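Can a Machine Fold the Laundry Yet?

Tue 28 May

Every few months a reader asks us when the laundry robot is coming. The short answer is that parts of it work and the whole of it doesn't. Washing and drying have been automatic for decades. Sorting, folding and putting away are still done by people in nearly every home.

Cloth is the trouble. A cup keeps its shape when it is picked up, so a machine can plan the grip ahead of time. A sock or a dishcloth changes shape the moment it is touched, and a dark one on a busy print can be hard for a camera to make out. Sunil Uddin, who tests home machines for Zesura, told us his team tried 40 small items last October. The arm picked up most of them. It folded 17 well enough to go in a drawer.

One way to teach the machines is to have a person do the chore with a gripper held in the hand, in an ordinary bedroom, with a quilt and cushions on the bed. The two fingers have to close on knit fabric and keep hold of it, and the person finds out quickly how much harder that is than using a thumb.

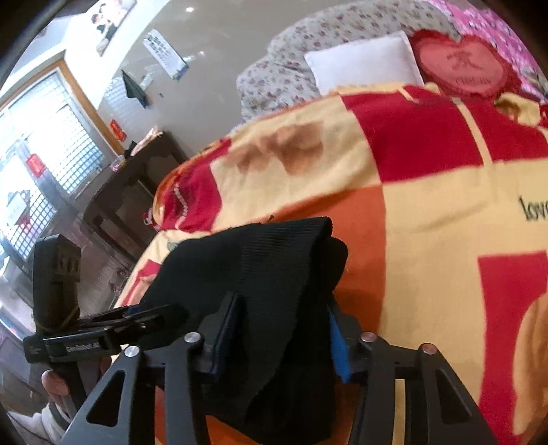
What works and what doesn't

Towels are the best case. They are square, and a slow fold is still a good fold. Pledix has a bench unit that does a hand towel in 4 minutes, provided the towel is laid flat first. Someone has to lay it flat.

Socks are harder. Finding the match is easy for software once both socks are in view. Getting them out of a pile one at a time is slow, and Uddin says it is where most of his failed runs end.

Making a bed is further off. Simau plans a trial in 12 homes and has not given a start date. We will report on it when there are results to look at.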